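List home Threads Archive Search Log in

[indexers-plain] Re: Double-posting, and the cousins problem

Tuesday, November 23, 2021

Tamunoemi Nwankwo wrote:

> I have a town history with 40 chapters and what feels like the same
> six surnames in all of them. The author calls everybody by first name
> after the first mention, and then not always the first name they
> started with. The publisher is giving me 4 pages for the index, set
> in two columns, and wants it in January.
>
> Two questions. Do you double-post the mills and the churches under the
> town AND under their own names when space is this tight? And what do
> you do with two men of the same name when the author won't tell you
> which is which? I wrote and asked her. She said readers would know.

Readers would know. I'd like that on a mug.

I've done three town histories and sworn off them after each one, so take this as advice from a person who plainly doesn't follow advice. I'll answer the second question first, as the first one depends on how much blood you have left afterward.

The worst one I did was Nasovley. You'd think a place with one main street would have a short index. The book was by a retired surveyor and every person in it was either a Starkel or had married one. There were five Williams. One was William Starkel the elder, who was younger than William Starkel the younger, because they were from different branches and the nicknames had been handed out by different people. The author knew all of them the way you know your own feet and could not understand the question.
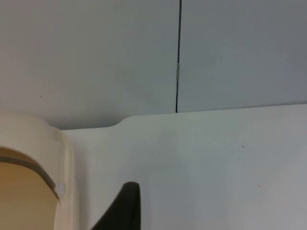
What I did in the end was stop asking him "which William is this?" and start sending him the draft entries with page numbers already filled in, wrong where I had to guess. He would never answer a question, but he couldn't leave a mistake alone. I had corrections back by the next morning, with dates, and in one case a hand-drawn family tree that went over onto the back of an electric bill. Try it on your author. Put the miller down as having been the minister for twenty years and see how long she stays quiet.

For the entry itself, I use a gloss in parentheses and I pick whatever the book gives me, even when it's ugly. So:

 Starkel, William (d. 1871)
 Starkel, William (miller)
 Starkel, William (son of Ada)

Somebody will write to tell you the glosses should all be the same kind of thing. They should. The book won't let you. A death date is no use if the reader only knows the man had a mill, and the man with the mill never gets a death date because in chapter nine he goes to Ohio and the author loses interest in him.

If you truly can't tell, and she truly won't, I'd go with a single "Starkel, William (unidentified)" and dump the leftovers there. It looks like a confession. It's still better than merging two people, which I did once, and which produced a man who served on the school board for eleven years after his own funeral. His great-granddaughter wrote to the publisher. She was very nice about it. I would have preferred shouting.

Now the space.

Four pages in two columns is mean for a book that long, but I've had meaner. Ezeani gave me that for a cookbook once, and a cookbook at least has the decency to contain the word "potatoes." Before you cut anything, find out what type size they're planning. I've seen a publisher say four pages with the body type in mind, then drop the index two sizes without telling anyone, and the poor indexer had spent a week throwing out perfectly good churches for nothing.
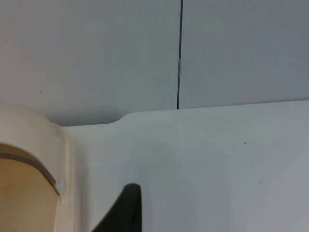 On double-posting: if the subentry list under the town is short, post in both places and skip the see reference. A cross-reference takes a line too, and it makes the reader walk across the room to get what you could have handed over. Once there are more than three or four locators with subentries, I post under the proper name only and put one "See also names of individual mills" at the town. People on this list will tell you general see-alsos are lazy. I've been called worse by people with eight pages.

I'd cut in this order. The author's acknowledgments go first (she'll ask for them back, and you can say no, or you can say the publisher said no). Then passing mentions of presidents. Every town history has a president passing through on a train and not getting off. Then the weather, except for the flood. Leave the flood alone. Leave all the fires, too, since that's what half the buyers are going to look up, after themselves.

Which brings me to the thing I'd guard with my life, the living people. In a local book a person buys a copy, turns to the back, and looks for their own name. If it's there they're happy and they never read page one. If it isn't, your author hears about it at the post office. I will drop a bishop before I'll drop the woman who ran the bake sale.

You didn't ask about software, but you'll hear about it anyway. I still use Trinora, the old version, on a machine I don't let near the internet. It sorts "St." as I tell it to and it has crashed on me once, during a thunderstorm, so I blame the storm. My Nasovley file got to 4,000 records before I pruned it and it didn't complain, which is more than I can say for myself. Whatever you use, flag your merged records with a label as you go. You won't remember in January which Williams you were sure about in November.
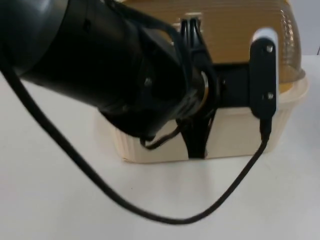 Black gripper on a container with a domed lid.

One more thing about the author. If she gets a look at the proofs, ask that she get the index at the same time as you do and not before. Mine got it a week early and added 200 page references in pencil, most of them to places where he'd been thinking about a person without mentioning them.

Let us know how the miller trick goes.

> P.S. There is also a horse with the same name as two of the men.

Index the horse. Under the horse's name, gloss (horse). It'll be the most-used line in the book and you'll get a letter thanking you for it.

4 replies | Share 0 | Previous in thread Next in thread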